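Recording Sessions at Pinier: Common Questions
Last updated Apr 19, 2020

How do I show the robot a task?
You sit at the control station and move the two hand controllers. The arms follow. What you do is recorded along with the camera views and the joint positions, and the robot later learns from those recordings.

How long is a session?
Each session runs 56 minutes with one break. Our Briststead site has collected 2,288 recordings since December. 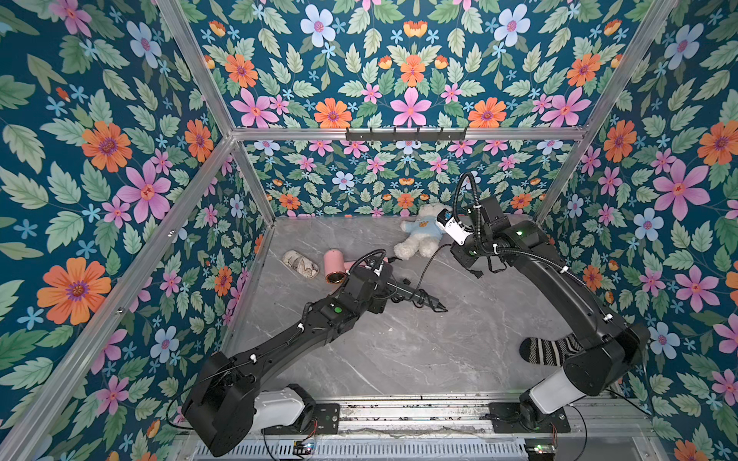

Gangadharan Panicker wrote to ask whether a slow operator spoils the data. I take twice as long as the others, he said, and I would like to know if I should stop.

Please don't stop. Slow and steady is fine. Long pauses in the middle of a reach cause more trouble than a slow reach does.

What are the wrist cameras for?
The overhead view loses sight of an object once a gripper is over it. The wrist view stays with the fingers through the grasp.

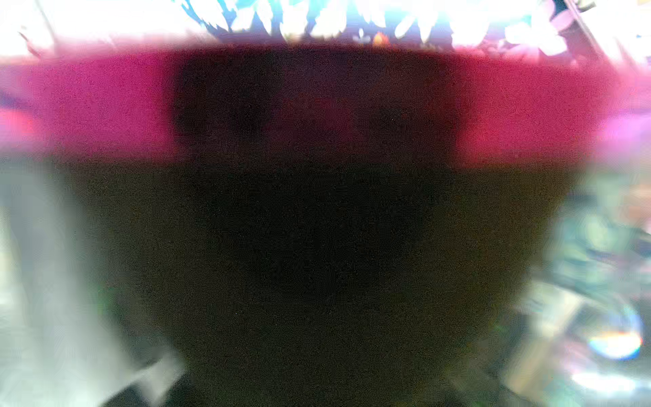 Both views are saved with the same clock, so you don't need to line anything up afterward. If one feed drops out, end the recording and start a new one.

Do I have to put things back in the same spots?
No. Change the layout between recordings.
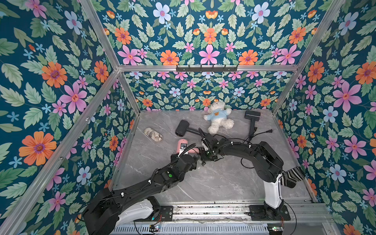

Variety matters more than tidiness. If every recording starts from one layout, the robot learns the layout. Mix shapes and surfaces too. A plush bear, a mallet and a glasses case each call for a different grip, and a bottle on its side is a good one for practicing your approach angle. Keep both arms in mind as you place things.

What if I make a mistake?
Keep going if you can recover. Mark the recording "recovered" in the Mirthorpe software. If you can't, mark it "failed" and reset.
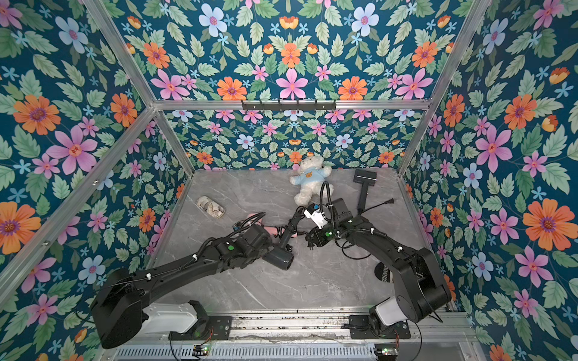

Could we keep the failed ones? one reader asked. It seems a waste to throw them out.

We do keep them. They go in a separate folder and are not used for the first round of training.

How many practice runs do I get?
Four. They are not saved.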